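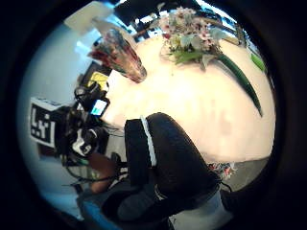
Why do people who buy flowers often wait before they put them in water?

Most of them wait for a practical reason: they come home with other things to do, the vase is not clean or not at hand, and they believe that a short delay does no harm.

4. Household handling of cut flowers

4.1 Material and questions

In this section we report what the buyers told us about the time between the purchase of a bouquet and the moment it is thrown away. The earlier literature on cut flowers has mostly studied the steps before the shop, such as harvest, cooling and transport. The home has received less attention. This is understandable, because a home is difficult to observe and every household has its own habits, but it leaves a gap in our knowledge of how bouquets are used.

The questionnaire was given out in the two towns of Irden and Lundedier, through flower shops, supermarkets and the weekly market. It was opened in May and it was closed on 2 Jan 2023, so that it covers both the season of local flowers and the winter months in which nearly all flowers are imported. After removal of the incomplete forms we had 1,272 answers. We also held longer talks with a small group of buyers in Irden, and we use these talks here to explain the answers, without treating them as a separate result.

One limitation should be mentioned at once. People who agree to fill in a form on flowers are probably more interested in flowers than the average buyer. We therefore expect that the real level of care in the two towns is somewhat lower than the level reported here.

4.2 The first hour at home

The advice printed on the wrapping is almost the same from all sellers. The stems should be cut again, the lower leaves should be removed, and the bouquet should be placed in clean water without delay. Nearly all respondents knew this advice. A much smaller share said that they follow it each time.

The most common answer was that the bouquet is first laid down on a table or a kitchen counter, still wrapped or already opened, while the buyer does something else. Groceries are put in the refrigerator, children are given something to eat, a telephone call is answered. In the talks, several buyers told us that they did not think of this as waiting at all. For them the care of the flowers had already started when the bouquet was put down in a safe place.

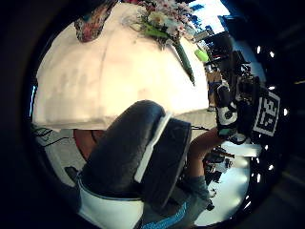 The second common reason was the vase. Many households own several vases but use only one or two of them, and the others stand in a high cupboard or hold other objects. If the preferred vase is dirty from the last bouquet, the washing of it becomes an additional task. Narrow vases were named as a particular difficulty, as a hand does not fit inside and a brush is often missing. Some respondents said that they choose the vase first and then cut the stems to its height, while others cut first and afterward look for a vase that is tall enough. The second group more often reported that they were not satisfied with the result.

We had expected that older buyers would be faster than younger ones. The answers do not support this. The difference was larger between people who buy flowers for themselves and people who receive them as a gift. A gift arrives when there are guests in the house, and it is then not always polite to leave the room and search for scissors - a point that was made to us in almost the same words in both towns.

4.3 Water and flower food

Flower food was a question of some uncertainty. The shops of Ikonen, which has branches in both towns, give a sachet of Primix with each bouquet at no cost. The market sellers in Lundedier give nothing, but many of them recommend a little sugar or a coin in the water, and these home remedies are still well known. Respondents who received a sachet generally used it for the first filling. When the water was changed there was no second sachet, and the flowers were then kept in plain water.

The amount of water was another source of error. The instructions on the sachet are written for one liter. A slim vase holds far less, and a wide one holds more, so that the mixture is often too strong or too weak. Only a few respondents measured the water. The rest filled the vase "until it looked right", an expression which we met so often in the free comments that we made it a category of its own.

Changing the water was reported less regularly than we had assumed. Many respondents only add water when the level has become low. Others change it when it is cloudy or when there is a smell. We did not ask about the temperature of the water, and for a later study this should be corrected.

4.4 Type of bouquet and expected life

Buyers were also asked which type of bouquet they had bought last. In both towns the small mixed bouquet in light colors (Figure 2) was named most often, followed by roses of a single color and by seasonal flowers with long stems, mainly tulips. The small bouquet was described as suitable for a dining table, where people want to see each other over the flowers. It was also described as easy to combine with a white tablecloth and with older dishes.

The expected life of a mixed bouquet was 10 days in the typical answer. This is longer than the time for which most shops are willing to give a guarantee. In the free comments, some 100 respondents wrote that a bouquet had disappointed them, and they usually blamed the shop. The delay at home, the unwashed vase or the place near a radiator were rarely mentioned as a possible cause. It seems that the buyer's own handling is not seen as part of the quality of the flowers - at least not when the bouquet fails early.

A further point concerns the mixed character of these bouquets. The flowers in one bouquet do not age at the same speed. Some households remove the faded stems and keep the others, sometimes in a smaller glass, and they count the life of the bouquet until the last flower is gone. Others throw away everything when the first flowers hang down. The two groups therefore give different answers even if they have bought the same product, and the averages in this section should be read with care.

Figure 2. Bouquet with small pale pink and white blossoms on a white surface.

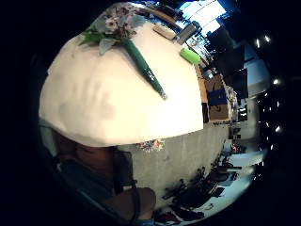
4.5 Disposal

The end of the bouquet was described in few words. Most households in Irden put the stems in the container for garden waste, which is collected from the street. In Lundedier this collection does not exist in all districts, and the flowers go more often into the general waste. Wrapping and rubber bands are usually removed on the first day, but the thin wire which some shops use to support the heads remains on the stem and is thrown away together with it.

A number of respondents dry a part of the bouquet. They hang the flowers upside down in a dark room or leave them standing in the empty vase. This was more frequent for flowers received at a wedding or a birthday, and it was mentioned in both towns. The dried flowers are then kept for a long time, and respondents did not include this time when they reported the life of the bouquet.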